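Home | Volumes | Current Issue | For Authors | Search | Contact

4. Evaluating the Ollora starter kit on tabletop handling

4.1 What the kit includes

Ollora is sold by Urko as a complete package for labs that already own an arm and want to start on grasping without building everything from scratch. The box holds a two-finger gripper, a wrist adapter, a cable set, a calibration target and a license for the planning software. We bought ours at the normal price and had no contact with the seller beyond two support tickets, both answered the same day.

We were honestly surprised by how quickly the kit came together. Yeshi Abdella did the first installation alone and had the fingers opening and closing from the command line before lunch. The manual deserves a good part of the credit (it is short, the drawings are large, and every screw is named by the bag it comes in). The one slow step was the wrist adapter, whose bolt pattern is printed in the manual as a mirror image. Readers with an older copy should check this before tightening anything!

4.2 Task and setup

Our main test is a mug pick. A single mug is set on a bare white table, and the arm must approach from above, close on the mug, lift it, hold it and put it back down within a marked distance of where it started. The task sounds modest, and we like it for exactly that reason. Mugs are smooth, they taper, and the handle breaks the symmetry that many planners lean on. Figure 4 shows the gripper with its fingers pointing straight down at the right side of the rim, opposite the handle.

Three planners were compared on the same hardware. The first is the one that ships with Ollora. The second is Druturport, which samples many approaches and ranks them by expected clearance. The third is the simple edge-following method of Pawłowska, which we include as a baseline. All three were given the same view of the table and the same time limit per attempt. Mug position and handle direction were drawn at random before each attempt, and the operator did not know which planner was running. 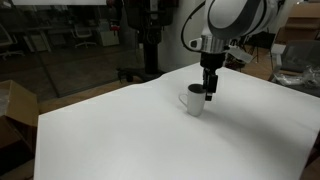 Figure 4. Gripper beside the rim of the mug, fingers down.

In total we ran 784 attempts across the three planners, spread over 17 sessions. Attempts stopped by the operator were counted as failures, even when the arm might well have recovered by itself. Maj-Britt Løken scored every attempt from the logs a second time, without seeing the first set of scores, and the few disagreements were settled by going back to the force readings.

4.3 Results

Of the 784 attempts, 592 ended with the mug back on the table inside the marked distance. The planner that ships with the kit did best, and by a wider margin than we had expected from bundled software. It was at its strongest when the handle pointed away from the fingers, where it settled on a rim grasp almost at once and rarely changed its mind. Druturport came close on those same layouts and then lost ground whenever the handle sat near the approach path, often running out of time while it was still ranking options. The Pawłowska baseline was quick and predictable, but it had no good answer when its first contact slid.

The feature that pleased us most is the soft-contact mode. When one finger touches before the other, the controller lets the arm shift sideways a little and keeps closing, so the mug is centered between the fingers with hardly any push on the table. With this mode turned off, most of the extra failures were mugs nudged out of reach. We would love to see the same behavior offered on other grippers in this price range.

4.4 Complaints and wishes

Seven attempts were lost to a dropped connection between the gripper and the control computer. Reseating the plug at the wrist cured it each time, and a locking connector would be a welcome change. The log format is also awkward: timestamps are written in local time with no offset, which made it harder than it should be to line them up with the arm's own records. Our conversion script is included with the supplementary files, along with the raw scores.

Section 5 repeats the comparison with two mugs on the table at once.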